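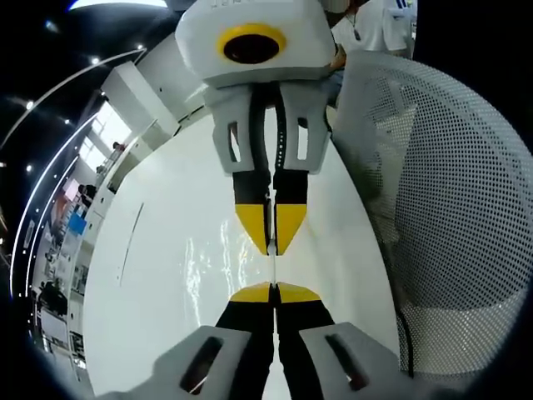
## Frequently Asked Questions - Wurnville Student Robotics Club

**Who may join?**
Membership is open to all enrolled students. No prior experience is required.

**What will members work on this term?**
Teams practice with hand-held grippers, then prepare for the Billari Challenge in February.

**Are the grippers shared?**
Yes. Each pair of students signs out two grippers at the Herkus Room desk - a student ID must be shown.

**Is there a fee?**
No. Teams may request up to $1000 for parts.

**Whom should I contact?**
Loukia Kouris, Faculty Advisor, extension 3394.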